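**Ramari open day, anyone else go?**

**pasaribu_fan**
Got back from the Ramari open day on Monday and I'm still buzzing, so forgive the ramble! My brother-in-law had a spare pass and I figured I'd stay for the coffee and leave. I stayed until they were stacking the chairs. Khairul Majimbun ran the simulation demo and he was so patient with everyone, including the gentleman next to me who asked the same question 2 different ways.

**oldgearbox**
I went too and came away a bit cooler on it, I'm afraid. Half the afternoon was on a screen. I drove 100 miles and I'd hoped to see more metal moving.

**NannaBach**
Oh, I have to stick up for the screen part a little! I teach shop, and my kids would have loved it. They let us try the controls for 15 minutes each, and you can make a terrible mess of things in there and just start over. Try that with a real arm.

**oldgearbox**
Fair enough, Nanna, but a simulated part doesn't slip or have oil on it. I've seen programs that looked lovely on the monitor and then fell flat on the floor of the plant.

**pasaribu_fan**
He did say as much when someone raised it, to be fair to him. Each job gets 200 tries in simulation before they book time on the arm.

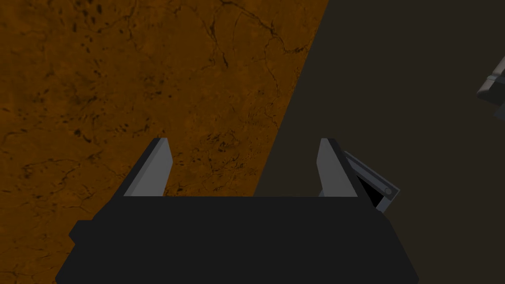
My own turn went badly, by the way. I kept coming in too far to one side and had to back off and line up again, and Khairul just smiled and told me to slow down. I want to go again in September if they'll have me.

**NannaBach**
Count me in, and I'll bring the class if they allow groups. Did either of you stop at the Garneo table on the way out? I meant to and got talking.

**oldgearbox**
I did. Nice folks, good cookies. I'll come in September if the real arm is running, and I'm happy to share the drive with anybody up my way.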